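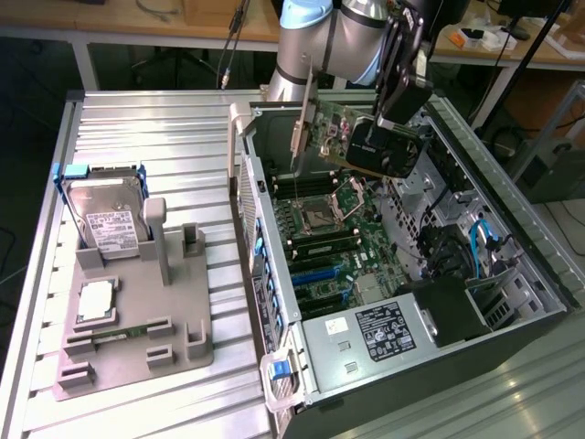
Zadumton
From the Pralville Hobby Automation Wiki

Zadumton is a practice kit for robot arms, sold by Bodnár, a small outfit in Prernville. You get a molded parts tray, a set of PC components to go in it, printed task cards and a scoring sheet, and the idea is that your arm builds up (or strips down) a desktop computer one piece at a time. I've used mine since October and I wrote most of this page, so if something reads like one person's opinion, it is. Fix it if you own one too!

Contents of the kit
The tray is gray plastic and comes with pockets for a processor, a memory stick, a 3.5-inch hard drive and a slim 2.5-inch drive. Raised holders keep the drives upright so a two-finger gripper can get at them from the top. The tower is an optional extra. Bodnár will sell you one that's already been checked over, or you can bring your own as long as it lies flat on its side and the expansion latches are the push-tab kind. The arm and gripper are up to you, and so is the table. Slotted aluminum is what the manual assumes, and the tray bolts straight down to it. Mine took a couple of tries because I had the spacers upside down.

Tasks
There are 87 task cards in the box. The early ones are gentle (lift the memory stick out, put it back) and by the end you're chaining whole jobs together with no resets. Each card gives a start state, an end state and a time limit, and a run is scored out of 80. The pass mark isn't printed anywhere, which drove me up the wall until Gisela Engelhardt, who wrote the cards, posted on the Bodnár forum that she'd left it off on purpose and people should pick their own.

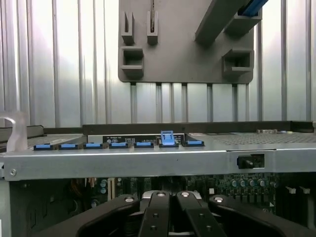
The latch cards are the ones people argue over. You have to open a single expansion latch, leave the neighbors alone, and then seat a card in the slot behind it. The latches are small and close together, and my gripper is wide – on the approach it pretty much fills the bottom of the wrist view. A good start state has one blue tab standing up while the rest of the row lies flat, and I'd check that on the wrist camera before you let the arm go anywhere near the metal lip. Some folks file down their fingertips for this group. I haven't, but I did slow my approach way down and my scores got better.

Setup and calibration
Plan on a full evening the first time. The manual wants you to teach a handful of points on the tray, then the same on the case, and it's written for people who've done this before. Laiba Orakzai put together a much friendlier walkthrough (last updated 15 February 2021) and I'd read that first and keep the manual for the torque settings. She goes tray first, case second, camera last, and she has you save after every stage, which I skipped once and regretted.
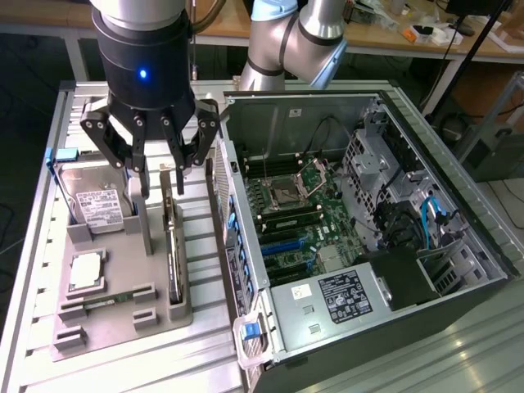 One thing the walkthrough doesn't cover is clearance over the taller holders. If your arm carries its gripper low, give it a higher travel height when it crosses from the tray to the case and drop down only at the end. I use the same height for every card, even the easy ones. It costs a bit of time and I've stopped knocking things.
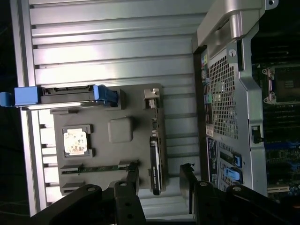 Processor cards are my favorite part of the kit. The chip gets picked from its square pocket on the tray and lowered into the motherboard, and the tolerance is tight enough that a sloppy grip shows up right away. Before a run I go through the same quick look every time: chip sitting square in its pocket on the gray board, socket in the tower empty, nothing lying across the path between them. Keep a spare chip. A dead one from a junk bin is fine, the kit doesn't power anything on.

Price and availability
Zadumton costs $400 without the tower. Replacement trays are $80, which I think is steep for a piece of plastic, although mine has held up well. Orders ship from Prernville and mine showed up with the scoring sheet missing; they emailed me a copy the same day.

See also
Fingertip mods for wide grippers
Wrist camera mounting
Pralville meetup score table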